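Mehrwegbecher: Rechnet sich das Pfand wirklich?

Seit Juni wirbt Vikard in unserer Region wieder kräftig für sein Pfandsystem. Cafés, Kantinen und Vereinsheime sollen ihre Einwegbecher abschaffen und dafür Mehrweg ausgeben, zurückgenommen wird an jeder teilnehmenden Theke. Im Prospekt steht, ein Becher überstehe 200 Spülgänge. Das mag sein. Interessanter wäre, wie viele Becher überhaupt so oft zurückkommen, und dazu schweigt der Prospekt.

Wir haben bei Vikard nachgefragt und eine freundliche Antwort ohne eine einzige Rücklaufquote erhalten. In Brokum, wo das System schon länger läuft, wurden zum Start 3.000 Stück verteilt. Wie viele davon noch im Umlauf sind, wollte oder konnte man uns auch dort nicht sagen.
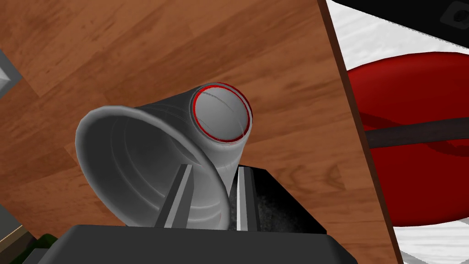 Grauer Becher mit rotem Ring am Boden (Computergrafik).

Bleibt das Geld. Für kleine Betriebe kommen Grundgebühr, Spülkosten und Lagerplatz zusammen, und wer nur eine Haushaltsmaschine hinter der Theke stehen hat, spült in der Mittagszeit eben von Hand. Ob der Wasserverbrauch in der hübschen Ökobilanz des Anbieters so vorgesehen ist, darf man bezweifeln. Der Mitbewerber Laltar verzichtet zwar auf die Grundgebühr, verlangt dafür aber fünf Jahre Vertragsbindung. Günstig klingt das nur im ersten Moment.

Unser Rat an die Mitgliedsbetriebe: nichts unterschreiben, bevor die Rücklaufzahlen auf dem Tisch liegen, und auf einer Probezeit von sechs Monaten bestehen. Wer schon Erfahrungen mit einem der beiden Systeme hat, auch gute, schreibt bitte an die Redaktion.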